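Zurnar Safe Handling Practice Project
Progress report to the Plernumach Fund
Reporting date: 09/01/2025
Prepared by the Elldale project office

1. Purpose of this report

This report covers the second stage of the grant. It sets out work done on the draft code of practice for hand-held gripper demonstration, changes made to the draft after site trials, spending against plan, and matters on which the Fund's direction is sought. The first stage report should be read with it for definitions and the clause numbering, which has not changed.

2. Status against the work plan

The draft code now has 11 clauses. Clauses 1 to 4 (scope, terms, roles, site layout) are settled and have been signed off by the Elldale site and by the Amarasinghe workshop. Clauses 5 to 9 (equipment checks, cable management, operator hours, handling of soft goods, record keeping) are in trial use. Clauses 10 and 11 (incident reporting and audit) exist in outline only and are behind schedule. The delay came from the decision to align the incident form with the one already used at Amarasinghe, which took longer to agree than planned.

The operator guide that goes with the code has been rewritten in plain language. Comments on the first version were that it assumed too much knowledge of robot programming. Operators do not need that knowledge to record a sound demonstration, and the material has been moved to an annex.

3. Trial use of clauses 5 to 9

The clauses were applied to 110 recording sessions at Elldale. A session was counted only where the opening checklist and the closing checklist had both been filled in. Sessions with a missing checklist were set aside and are listed separately in the trial register.

Equipment checks (clause 5). The opening check was followed consistently. Operators asked for the jaw inspection to come before the power check, and the order has been changed. The wording on jaw wear has been tightened, as "visible damage" was being read differently from one shift to the next.

Cable management (clause 6). This clause drew the most comment. The first draft required all cables to be fixed to the table edge, and operators reported that a fixed cable pulled on the wrist when the gripper was turned. The revised text allows a cable to run along the forearm or away across the table, provided that it does not cross the work area between the grippers and does not lie where the operator stands. Cables on the floor must be checked at the start of each session and again after any change to the layout. Covers are required where a cable crosses a walkway.

Operator hours (clause 7). The limit on unbroken gripper work has been kept at the level set in the first draft. Operators asked for a shorter break taken more often. Both patterns are now permitted and the supervisor records which one is in use.

4. Soft goods

Clause 8 covers items that change shape when held, such as socks, towels and light clothing. It was added at the Fund's request.

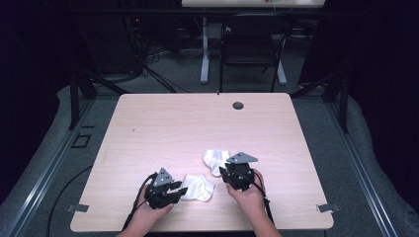
The clause requires that items start the task unfolded and unpaired, and that their starting position be varied between recordings. Where two grippers are in use, the operator should have a firm hold with one before moving the other across it. An item pressed against the tabletop by a jaw is to be released and gripped again. Dragging an item to the table edge is allowed only where the task sheet says so.

Failed grasps are to be kept and labelled. Earlier practice at Elldale was to delete them, and this left reviewers with no means of judging how often a task needed a second attempt.

Record keeping under clause 9 has been adjusted to suit. The label set now includes a separate entry for items dropped and recovered within the same recording.

5. Spending

Spending for the stage is within budget. An underspend of $1,400 remains on the training line, where one workshop was combined with a site visit. We ask that it be carried forward to printing of the operator guide. No other movement between budget lines is proposed.

6. Risks

The main risk is that clause 11 will not be ready for the outside review in May. If so, the review will go ahead on clauses 1 to 10 and audit will be dealt with separately. A lesser risk is that the trial has been run mainly at one site. Amarasinghe has agreed to run clauses 6 and 8 on its own benches during the next stage.

7. Decisions sought

The Fund is asked to approve 2 items: the carry-forward described in section 5, and the separate treatment of clause 11 should it be needed. The trial register and the marked-up draft are available from the project office on request.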